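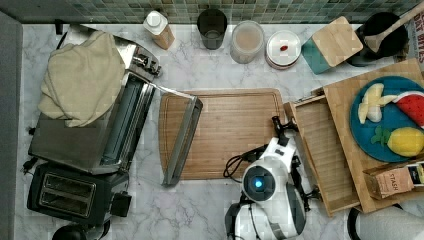
Where does everybody keep their bread?

Skorkcombe Home & Table Boards > Everyday Cooking > Bread

preciousb
Posts: 237

Hello all, Precious Buenaventura here, back with another question that is probably only interesting to me. There are two of us in the house now that the kids have moved out, and we can't get through a loaf before it goes. I buy the seeded sourdough from Nurkier (the bakery, not the cafe next door with the same name) and by day three the end is like a doorstop. My mother kept hers in the fridge her whole life and I never questioned it, but my daughter was home in November and told me the fridge is the worst place for it. So now I've got half a loaf on the counter in a paper bag, half in the freezer, and a husband who can't find either one.

What do you all do? And does it matter if the loaf is sliced first?

crumbly_dan
Posts: 529

Your daughter is right, I'm afraid. Cold makes bread go stale faster, even though it slows down the mold. I slice the whole thing the day I buy it, put it in a freezer bag with the air pushed out, and toast straight from frozen. It has been years since I threw out a loaf. I do think a crusty one deserves a day on the counter first, cut side down on the board, while it's still at its best.

For a half loaf that has gone hard, run the crust quickly under the faucet — just the crust, keep the cut side dry — and put it in a hot oven until it feels crisp again.

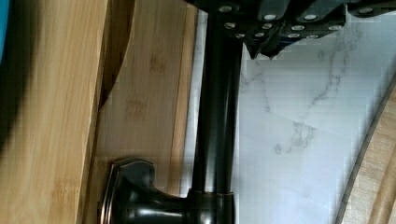 It sounds like a terrible idea and I put off trying it for the longest time, but it brings the loaf back beautifully as long as you eat it that same evening. Let it sit and it will be harder than when you started, so only do it when there's soup on and people coming.

Mrs Castillo Street
Posts: 2000

I'm going to stick up for the fridge! I know all about the science, dan, we had this same argument in the jam thread. But I live somewhere hot and sticky, and bread on my counter in the summer is green before I've finished my second sandwich. Since I toast every slice anyway, a bit of staleness makes no difference to me whatsoever. A soft sandwich loaf does fine in there. I wouldn't do it to a nice sourdough, I'll give you that much.

Precious, do you have a regular toaster or a toaster oven? I find frozen slices come out much more even in the slot kind.

preciousb
Posts: 237

We have both, dear, and I've been told more than once that it's one too many.
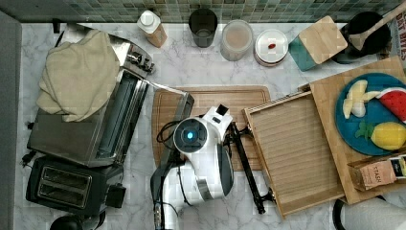

The toaster oven, with the two-slot toaster beside it.

I'd give up the coffee maker before I gave up either of them. Toast goes in the slots, and anything with cheese on it goes in the oven. I tried dan's faucet trick last night with that poor doorstop and my husband had 3 pieces with butter and asked if I'd been to the bakery. I did not correct him.

I'm still not sure about slicing it all on the first day, though. It feels like giving up on the loaf somehow. Does anyone freeze it in halves?
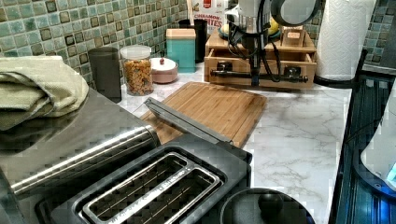

Re: Freezing in halves

distenden_baker
Posts: 3

New here, hello! I bake my own, and halves are all I ever do. Let it cool completely (overnight if you can stand it), cut it down the middle, and wrap each half tightly before it goes in the bag. Take one out before bed and leave it wrapped on the counter, and it's ready for breakfast. I don't agree that slicing first is better. More cut sides means more places to dry out, and the thin slices pick up that freezer taste in no time.

crumbly_dan
Posts: 529

Welcome! We'll have to differ on the freezer taste. Mine never lasts long enough to pick any up, but then I have teenagers. For two people I can see halves working well, provided you remember to take one out the night before, and I never would.

preciousb
Posts: 237

Halves it is, then, and I'll slice one loaf dan's way next week to be fair to everybody. Mrs C, I'm putting the hamburger buns in the fridge in your honor. Does any of this work for rye?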